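4.2 Lazy loading of outline nodes

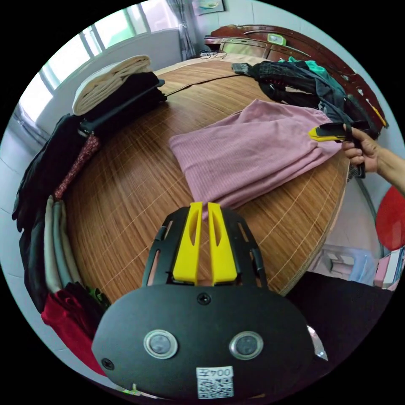

Figure 3. Black gripper with yellow fingers in front of a bed.

The Flultico editor builds its outline tree when a project is opened, and every provider registered with the tree is asked for child nodes at that point. We changed the provider interface so that a node is expanded only on request. Asset nodes follow the same rule as source nodes: the entry for Figure 3 shows a name and a type until it is opened, and only then are its child tags read, in this case "yellow fingers", "black housing" and "QR code". Tags are plain strings and are not parsed further.

The Clavano project produces 3513 outline nodes under the original scheme. With lazy loading, 2846 of these were never requested during the scripted editing session. The Stosley plug-in still forces full expansion, as its search index walks the tree on start-up, and it was switched off for all three runs. The De Graaf provider needed no changes. Memory use is treated separately in Section 4.3.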